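Ju-won Tak owns a spring reverb tank he has never plugged in. It came in a box with a Wokell tape echo, which he did want, and which has been at the repair shop since May. The tank sits on a shelf over his desk, where it picks up the bass from the apartment downstairs and shivers.

He paid $300 for the pair. The seller threw in 8 patch cables, six of them good, and a manual for a different machine.

People who buy old studio gear will tell you it's about the sound. Spend an evening with them and you hear mostly about shipping. Tak can describe, with real feeling, how a Jilitico spring unit was once mailed to him in a pillowcase. It arrived fine. He is still angry.

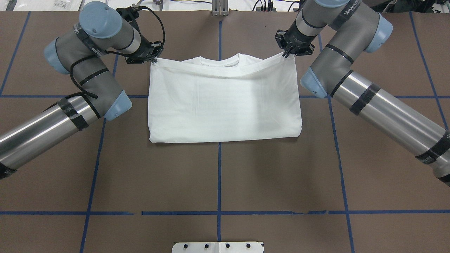
Seo-ah Ra

The echo itself is a stubborn animal. Its tape loop wears out, its motor drifts, and every repeat comes back a little flatter than the one before -- a fault that several software companies now sell as a feature. Tak has the software too. He used it on all four songs of his last EP and told the band it was the Wokell. The drummer said you could really hear the difference.

Last week the shop called. The motor is fine, the heads are fine, and the trouble was a fuse. The bill came to $107, mostly for looking.

Tak took the news well. By then he had found a Nimitz plate reverb two states away, as long as a door and a good deal heavier, and was asking his landlord about the stairs.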